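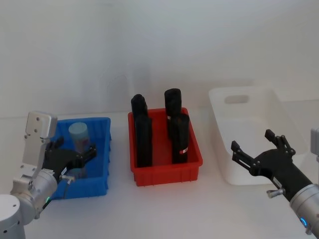 The Stakgate Cup is an annual student robotics competition in which two-armed robots sort household containers between plastic bins. It is organized by the robotics club of the Birnine Technical School in Vendimby and is open to teams from secondary schools and first-year college courses. The contest is known among its participants for its short rule book, its long arguments over that rule book, and a trophy made from the lid of a storage box.

Contents

1 History
2 Format
3 Scoring
4 Equipment
5 The lid dispute
6 Reception
7 See also

History

The competition grew out of an elective taught by Edeltraud Tiedemann, a mechanics teacher who had asked her class to build a machine that could tidy the supply room. The machine did not tidy the supply room. It did move one can of floor wax from one shelf to another in 16 minutes, and the class voted to regard this as a result.

Tiedemann and a former student, Ermanno Galli, rewrote the assignment as a contest the following February. Shelves were dropped in favor of open bins on a flat table, which removed the need for a ladder. The first edition was held in the school cafeteria between lunch and the cleaning shift, and ended when the cleaning shift arrived. It had two entries, both from Birnine, and was won by Birnine.

Outside teams were admitted from the second edition on. The name comes from Stakgate, the street on which the school's back entrance stands. The front entrance is on a street with a longer name that would not fit on the certificates.

Format

Each match is played on a white table with a source bin and a target bin for each class of object. Bins may be combined in the early rounds, so that a single empty bin serves as the target for everything. Objects are upright cylinders of various colors and sizes, drawn by lot from a cupboard. Teams see them for the first time when they are placed.

A match has two halves. In the taught half, a student guides the arms by remote control and the robot records the motion. In the free half, the robot repeats the task alone while the student stands behind a line of tape with both hands visible. The second rule was added after the third edition and is known informally as the Schmieder rule, after Jannik Schmieder, who maintains that he was only pointing.

Either arm may be used at any time, and handing an object from one arm to the other is allowed. It is rarely attempted and almost always applauded, including when the object ends up on the floor.

Scoring

A cylinder standing upright in the correct bin earns full points. A cylinder lying on its side in the correct bin earns half. A cylinder leaning against another cylinder is "under review," a status from which some have never returned.

Points are deducted for moving a bin, for touching the table with a gripper, and for stopping the clock to tighten a screw. Over a full tournament a perfect total would be 3,386. The highest total on record is 2,000, set by a team coached by Marlene Lindemann. The lowest is 238, and the team that set it has asked for it to be listed.

Equipment

Teams may bring their own arms or borrow a pair from the club. Most borrow. Grippers must have two fingers and must fit the bins with the fingers open, a requirement that has ended more seasons than any opponent. Software is unrestricted, although it has to be running when the match begins -- a condition that was once thought too obvious to write down.

The bins come from Ackermann, a hardware store in Vendimby, and are replaced whenever one cracks. Colors depend on what the store has in stock, and teams that trained their robots to look for a particular shade do so at their own risk.

The lid dispute

At the edition that closed on 8 December 2024, a team led by Volker Hollmann placed a lid on its target bin after the final cylinder, arguing that a closed bin was a finished bin. The judges found that the rules did not forbid lids. They also found that they could no longer see the cylinders, and that lifting the lid would count as outside help.

The match was recorded as unscored. The lid was kept, signed by both teams and mounted on a board, and has been awarded to the winner since. Lids are now forbidden under a rule that runs longer than the rest of the scoring section put together.

Reception

The school newspaper called the early rounds "calm." Former entrants tend to speak well of the taught half, which several have described as the place where they learned how much their own wrists were doing without being asked. Galli has said that the contest teaches patience, mainly to the audience.

Tiedemann retired from judging but still attends. The supply room has since been tidied by hand.

See also

Vendimby
Birnine Technical School
Pick and place
Teaching by demonstration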